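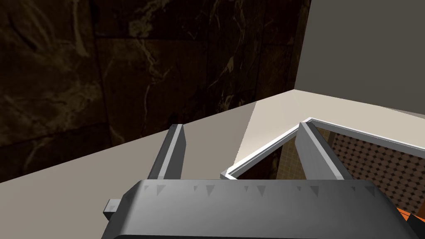

Page last changed: 29 May 2023

Darkel folding drying rack: review

We bought the Darkel in December to replace a Lilinen rack with a snapped hinge. It came from the hardware shop in Clamley and has been in use most days in a small back bedroom with one radiator.

Setting it up takes a few seconds. The two wings lift and lock with a metal catch on each side. The catches were stiff at first and are easier now. Folded, the rack is thin enough to go behind a door, although the feet stick out a little and catch the skirting board.

There are 20 rails. A full load from our machine fits if the socks go on the ends. The rails are coated steel and have not marked any white shirts. The gap between them is narrow, so jeans and thick towels dry slowly unless you leave a rail empty. Bed sheets have to be folded in four.

The maker gives a limit of 4 kg for each wing. With wet towels on one side only, the whole thing leans, and it tipped over once. Load both sides evenly and it stands well enough on carpet. On the kitchen tiles it slides, and the rubber feet are too hard to grip.

One end cap came off in the second month. I pushed it back on with a dab of glue. Spare caps are sold in packs, but the postage costs more than the caps.

I also looked at the Navarro tower rack. It holds more and has wheels, but it was over 60 pounds and too tall for the space under our shelf.

Good for a small room and light washing. For a family's towels I would pay for the Navarro.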